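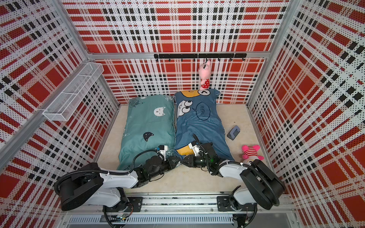

A pink plush toy in a red outfit with white polka dots, hung from a black hook rail.

The Contrast Slider That Wasn't

Skendis put out version 5 of its phone software in March, and the release notes gave a whole screen to something called Clear Reading. Text would stay sharp over any background. The system would look at your wallpaper, work out what was behind each label, and adjust. No more squinting at the clock.

I have been using it for several weeks on two phones, and I'm still waiting to be impressed.

The setting lives three levels down, under Display, then Comfort, then Text. It is a slider with no numbers on it. At the far left, labels look the way they did in the last version. At the far right, they look almost the same, with a faint gray smudge behind each word. I handed both phones to a relative with ordinary eyesight and asked which one had the feature turned up. She picked the wrong one, then changed her mind, then asked if it was a trick.

So I took screenshots and measured them. With a plain dark wallpaper the text was easy to read at every position, as it was before the update. With a pale one, the kind of washed-out beach photo that half the people I know seem to use, the slider moved the gray behind the label names by a small amount and left the clock alone. The clock is the thing most people look at. It was white on near-white at the left end and white on near-white at the right end.

A busy wallpaper is worse. I tried a loud checked pattern, and the software seemed to settle on one average shade for the entire screen. Labels over the dark parts got a smudge they didn't need. Labels over the light parts got the same smudge, and it wasn't enough.

Skendis says in its support pages that the feature "adapts to your content." Maybe it does. What I saw looked like a single adjustment made when the wallpaper is set and then left alone. Swipe to a second page of apps, where a different part of the image sits under the icons, and nothing changes. Restart the phone and nothing changes. Pick the same wallpaper again and you sometimes get a slightly different gray, a result I can't explain and the support pages don't mention.

The claim that bothers me most is the one about testing. The launch material said 73 percent of people in a trial found the new text easier to read. Easier than what? The footnote says the trial used 600 participants and "a selection of backgrounds." It doesn't say which backgrounds, or whether anyone was shown the old version beside the new one. If the selection leaned toward dark images, I could have predicted the answer without paying for a trial.

Other companies have been here. Delberg tried automatic text shading on its tablets a couple of versions ago and quietly swapped it for a plain switch that puts a solid strip behind every label. The strip is ugly. It looks like office tape. It also works on every wallpaper I threw at it, the beach included. Trerska lets you choose the label color yourself, from a list so long (224 shades, by its own count) that I gave up and picked black. Black was fine.

Both of those put the decision in the user's hands, and I suspect that's why they don't get a screen in anyone's release notes. There isn't much to announce about a switch.

A small update arrived while I was writing this, with a line about "improvements to Clear Reading." I ran the same wallpapers again. The smudge has softer edges now. The clock is still white.

If your eyes are giving you trouble, skip the slider and turn on Bold Text, which has been in the menus for years. Then change the wallpaper to something dark.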